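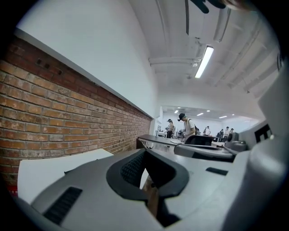 Is the Skerkeck hand-held gripper kit worth building if you've never made anything robotic before? I'd say it is, as long as you have a shared workshop to build it in and a fair bit of patience.

I put mine together in July at Boychuk, over two evenings, and I'm still fond of it! The shell parts went together nicely (mine needed a quick rub with a file, nothing dreadful) and the padded finger pieces are lovely, properly grippy little things. The screws are another matter. You get 34 of them in one bag, all mixed up, in two lengths that look the same until you've put a long one where a short one goes – ask me how I know.

The instructions are fine up to the finger linkage, then they skip a step. Rasha Haddadin spotted that the spring goes in before the cover, and saved me from taking the lot apart again.

It's heavier than I'd like, and my wrist grumbles after about 2 hours. I tried Diane's Bidura one as well, lighter but a bit wobbly in the jaw. I'd still buy the Skerkeck, and I've ordered a spare set of pads.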